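We use cookies to improve your visit. By continuing to browse you agree to our cookie policy. [Accept] [Manage settings]

Can a Robot Give You a Facial Yet?

October 31, 2019

I have wanted a machine to do my chores since I was a kid with a sink full of dishes, so when the lab at Mundlow offered me an afternoon with Gavthorpe, their two-armed robot, I packed a list. Laundry, dishes, making the bed! What I got was skin care on a balloon.

I laughed, and then I pulled my chair closer. Think about what wiping a face takes. You need two hands that agree with each other, and a touch light enough that the thing underneath stays where it is (and in this case doesn't pop).

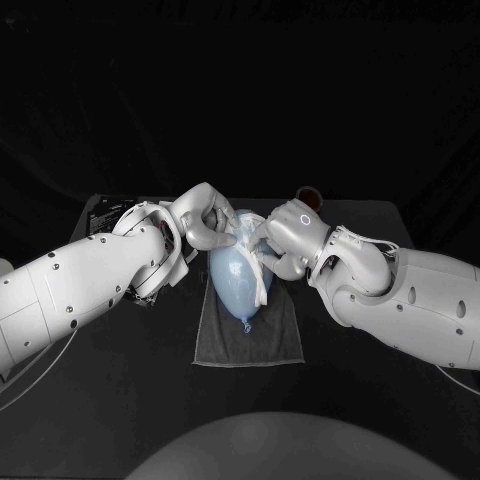 The trouble with soft stuff

Most factory robots I've met love a hard part in a known spot. Cloth is a mess by comparison. It folds, it sags, it sticks to itself, and every time you grab it you've got a new shape to deal with. That's why the towel-folding robot has been "almost ready" for as long as I've been writing this column. I can fold 12 washcloths while half asleep, and I'd still put money on me.

Holding a little cloth between two hands sounds like nothing until you try it in oven mitts, which I did at home that night. I lasted 3 tries before I gave up and had dinner.

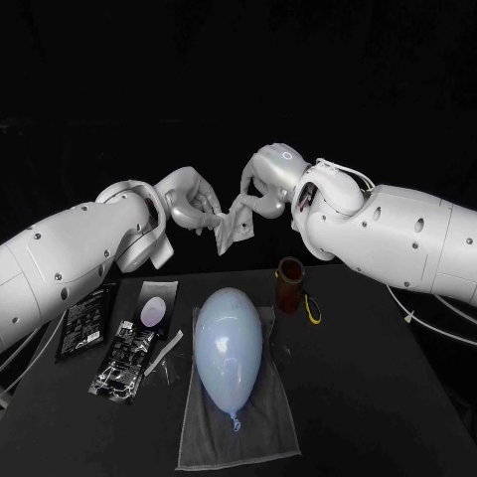 So, chores?

My own test for a home robot is boring: would I leave the house while it worked? A vacuum, sure. Anything with fingers, not yet. I'd want to see it change a pillowcase, peel a sticker off an apple and find the end of the tape, and I'd want it to manage all of that in my kitchen, with my bad lighting and my junk mail.

Still, a mask is a sneaky good exercise. It's thin, it wrinkles, and the eyes have to end up somewhere near where eyes go. 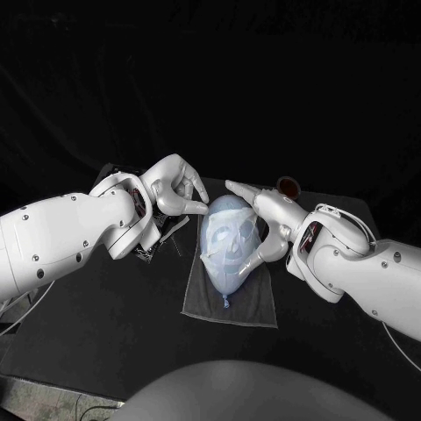 I keep thinking about my aunt, who is 75 and has stiff hands. She'd happily skip the robot butler. What she wants is help with jars, buttons and the back of a necklace, all of them small two-handed jobs. I'd buy her that machine long before I bought myself one for the dishes. I'm going back to Mundlow in March, and I'm bringing a cardigan.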